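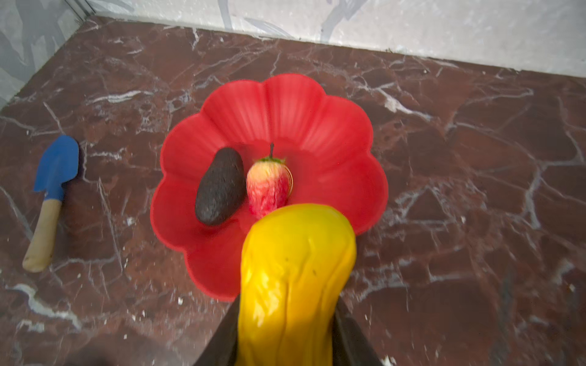

Polished red-brown marble with white and pale grey veins, under a red bowl with an avocado in it.

Home | About us | Services | Stone guide | Training | Contact

About Plendedmont

Plendedmont cleans, repairs and refinishes natural stone indoors. Most of our work is on worktops, table tops, hearths, window boards and floors in marble, limestone, slate and granite. We don't sell new stone and we don't fit kitchens, although we often work alongside firms that do.

The company was set up by Baiba Laur, who trained as a stone polisher and had spent several years repairing floors in public buildings. Snežana Radulović joined as workshop manager and now runs the technical side, including sample testing, method sheets and the training of new staff. We employ 18 people, all on the payroll. Subcontractors are used only for scaffolding and for lifting heavy slabs.

Where we are

Our main workshop is at Brerkeck Yard in Stondville. The oldest part of the yard is a stone-walled cart shed dated 1779 over the door, now used for dry storage. The polishing shop is a modern steel building behind it, with a sealed floor, water recovery and a gantry for pieces too heavy to move by hand. A smaller room at the front is kept for sample work and is lit by north-facing windows, which makes scratches and dull patches easier to judge.

Visitors are welcome by appointment. There is level access to the sample room from the yard. Please don't bring table tops to us without ringing first, as thin slabs often crack in transit when they are carried flat.

What we do

Etch removal. Marble and limestone are largely calcium carbonate and react with acids such as vinegar, wine, citrus juice and many bathroom cleaners. The result is a dull mark in the surface itself, and wiping does not remove it. Light etching can be taken out with a fine polishing powder. Deeper marks need the area to be honed back and then brought up through the grits until the finish matches.

Stain treatment. Oil, tea, ink and rust all behave differently once they are in the pores. We identify the cause where we can, then use a poultice made up for that type of stain. A poultice may need to be applied more than 3 times, and we say so in the quotation. Old iron staining in pale marble is not always removable.

Chip and crack repair. Small losses are filled with tinted resin. Open cracks are cleaned, dried, filled and, where the back of the slab can be reached, supported from behind. In veined stone the colour match takes longer than the repair itself, and a fill that crosses a vein is usually built up in separate passes.

Refinishing. We can change a polished surface to a honed one or the other way round. Honed stone shows etching less but tends to show greasy marks more. Dark polished stone shows dust, water spots and fine scratches sooner than pale stone, and customers choosing a finish should look at a sample in the light of their own room. 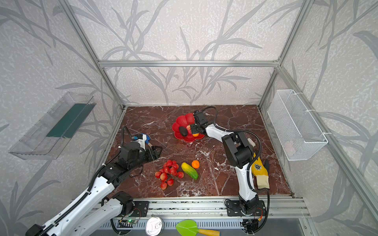

Dark reddish-brown marble top with white veining, against walls papered in a grey grass and bamboo-leaf print.

Sealing. We apply penetrating sealers only. A penetrating sealer slows the uptake of water and oil but gives no protection against acid, and it does not make stone harder. Our usual product is Strazds, a solvent-free sealer that we chose after side-by-side trials on offcuts. It is put on in 2 coats, with the surplus removed before it dries. Some dense granites don't take up sealer at all, in which case we leave them alone and don't charge for the attempt.

How a job runs

Each job begins with a survey. The surveyor records the type of stone, the existing finish, the position of joints and supports, and any earlier repairs. Gloss readings are taken at fixed points so that the finished work can be compared with the starting condition. Where the type of stone is in doubt, a drop of weak acid is tried on a hidden edge, with the owner's consent.

A test patch follows. It is done with the same pads, powders and water supply that will be used for the full area, and it is left for the owner to look at overnight. We do not start the main work until the patch has been agreed in writing.

Grinding and honing are done wet wherever the setting allows it. Cupboards, skirtings and sockets nearby are masked, and slurry is collected and taken back to the yard for settling. Nothing is poured into household drains. When dry work can't be avoided, it is done under extraction and the operator wears a fitted mask.

On completion the owner receives a one-page record of what was used and how to clean the surface. In nearly every case the advice is warm water, a neutral cleaner and a soft cloth, with spills blotted and not wiped across.

Training

We take on trainees each June. Training lasts three years and covers stone identification, hand and machine polishing, resin work, chemical safety and basic surveying. Trainees spend their first months on offcuts and move to customers' property only when Snežana Radulović has signed off their sample boards. No earlier experience is needed, but applicants should be comfortable with wet work, early starts and some lifting.

Short day courses are also run for cleaning supervisors and letting agents. These deal with routine care and with recognising damage early - they do not qualify anyone to carry out repairs.

Work we turn down

We don't treat outdoor memorials, roofing slate or engineered quartz. Nor do we apply topical wax or acrylic coatings to floors, as they hold dirt and must be stripped before any later repair. Enquiries of this kind are passed on where we know a suitable firm.

Page last reviewed 11 August 2025

Shares: 18 | Comments: 2

Related pages

Etching or staining: how to tell them apart
Choosing between a polished and a honed finish
Sealing granite - when to leave it alone
Preparing a room before we arrive
Trainee places at Brerkeck Yard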